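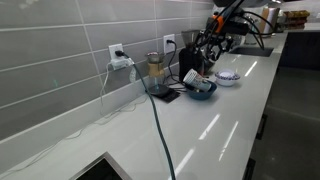
I've moved the coffee things out of the corner by the fridge and along to the long counter, and I'm writing down how it's going in case anyone else has a small kitchen and too many cables.

The old corner had one socket, shared with the toaster. You could grind or you could have toast. The long counter has proper sockets behind it, so the grinder stays plugged in now.

Order is carafe, then grinder to the right of it, then bowls. I tried it with the grinder first and kept reaching across the carafe with a handful of beans.

The scale lives under the carafe all the time. I used to put it away in a drawer after every brew and then brew without it because I couldn't be bothered to get it out again.

Recipe for anyone asking: 27 g of coffee, medium grind, 2 pours. Let the first one sit for a bit before you start the second. Kettle straight off the boil is fine for the beans I buy.

Beans at the moment are from Rebelo, the May bag. Bit nutty, not sharp. The Stedon one before it was too dark for me but it did make decent iced coffee.

I buy a 1,000 g bag and keep most of it in a tin in the cupboard. The hopper only gets a few days' worth.

White gloss shows everything. Grounds, drips, fingerprints. Wipe it with a damp cloth first and then a dry one, or you get smears when the lights are on.

Cables are still the weak point. I bought a pack of stick-on clips from Sirnard and they hold on tile but let go on grout. Might try a tray that fixes under the wall cupboard next.

Small bowls have been more use than any proper coffee gadget. One for weighing beans, one for spoons or whatever else needs to be off the worktop.

Someone asked where to get filters for a carafe this shape. The hardware shop in Zetadstead has them, bottom shelf, next to the descaler.

Next job is the shelf for the mugs.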